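Mabli Watkins
Thu 8 November

Thread on keeping light-colored sneakers in decent shape when you wear them to work and stand on them most of the day. Several people asked after my last post about laces, so I'm putting it all in one place.

First, my own case. I bought off-white ones in June. I walk to work in Primby, stand until lunch, sit for a bit, then stand again. They don't get mud on them, mostly. What they get is gray. It builds up slowly and you only see it next to something white.

Brush before you wash. Dry brush, shoes dry too. An old toothbrush is fine for the seams and a nail brush is fine for everything else. If you go in with water first you turn the dust into paste and push it into the fabric.

Take the laces out every time. I skipped this for years. The dirt sits under them on the tongue and leaves stripes, and then you need twice the work to get the stripes out.

Laces go in a bowl with warm water and a little dish soap for an hour. Rinse, squeeze in a towel, hang up. If they're still gray after that, buy new ones. I get the flat ones from Kasau and keep a spare pair in the drawer.

For the uppers I use a damp cloth, the same dish soap, and small sections at a time. Wipe the soap off with a second cloth before you move on. Soap left in the fabric picks up dirt faster than no cleaning would.

If your pair has darker panels on it, do those last, with a different cloth. Dark dye can come off on a wet rag and the next thing you touch is the pale part. Ask me how the left toe of my old pair went. 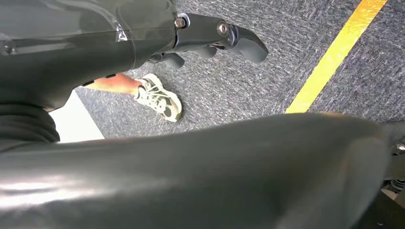 Off-white, with dark olive-gray and black on the sides. Pale part first, dark part after.

I like this kind of color mix for work, by the way. The pale part looks clean enough for the front desk and the dark overlays sit where scuffs tend to go. An all-white pair lasts me 2 weeks before I'm annoyed at it.

Soles next. Textured soles hold grit, and grit scratches floors and squeaks. I go along the grooves with a wooden skewer over the trash can, then scrub with the nail brush. Takes 5 minutes for the pair if you do it on Fridays and a lot longer if you don't.

Drying: stuff them with plain paper, not newspaper, because ink. Change the paper once in the evening. Leave them somewhere with air moving. I put mine on the shelf by the back door with the tongues pulled forward.

Don't put them on the radiator. Wyn Bellis did this with a nearly new pair and the glue let go along one side. Skokitz on the corner fixed it, and did a good job, but it cost almost what the shoes did.

Washing machine: I don't. I know plenty of people do and are happy with it. If you must, take out the insoles, use a bag, cold water, no spin or the slowest one you have.

Insoles deserve a post of their own. Pull them out when you get home and stand them up next to the shoes. Mine were flat at the heel by the end of summer and I hadn't noticed. My knees had. New ones helped more than I expected — more than new shoes would have, probably.

Fit, for those who stand a lot: lace them properly, starting from the toe. I used to leave them loose and step in. Your foot slides, the heel lining wears through, and then you get a hole that rubs.

Small marks during the day: leave them until you're home. Rubbing at one with a wet paper towel in the restroom makes a bigger mark with a clean middle.

If you have two pairs, alternate. Elin Voyle has done that since she started here and both of hers look better than my one. I'm saving up for a second.

Edit, since it came up in replies: yes, baking soda works on the rubber edge. Mix it thick, leave it a few minutes, scrub, wipe. Keep it off anything suede.

Also in replies, Kagiso Khumalo asked about protector spray. I used one on the last pair and couldn't tell any difference. Other people swear by it. If someone has sprayed one shoe and left the other alone, I would like to see them after a month.

Next one will be winter boots and salt lines, once I've had a chance to get mine out of the attic.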